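Flikine House kitchen, progress report to the Najafi Fund
11/9/20

Thank you again for your patience with us, and for the second part of the grant, which arrived safely and has gone straight to work. The shared kitchen is coming along nicely, if a little more slowly than I promised in February (everything with cupboards takes longer than one thinks!).
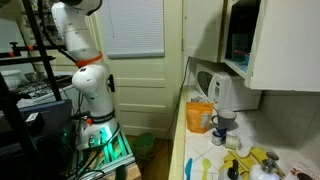 Most of our effort has gone into the side of the room nearest the door. We had hoped to replace the worktop, but after a good deal of discussion we decided to keep it and spend the money on storage. I am glad we did, as the white square tiles with their grey grout suit the old wall cabinets very well, and regrouting came to only £310. The Collero quote for a new top was a good deal more than that.

The blind and the paintwork are next on my list to tell you about. Residents asked for some privacy at the back door, and we kept to a cream and white scheme throughout.
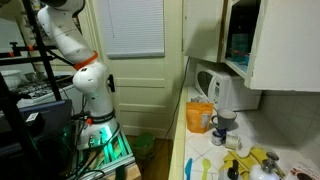

*The back door, with its cream panels and white blind.*

As for the cupboards, we are sorting the crockery shelf by shelf, with glasses at the bottom where everyone can reach them. The Herutport shop kindly gave us 15 tumblers, and we have spent £90 on bowls and dishes.

- Crockery and glassware: shelves in use, labels still to come.
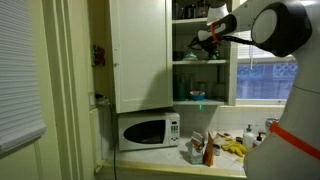
- Worktop by the window: needs a proper home for the washing-up things and the rubber gloves. We have asked for prices on 2 small racks and will send them on to you as soon as they arrive.
- Cooker: safety check booked, and I will forward the certificate with the next set of receipts.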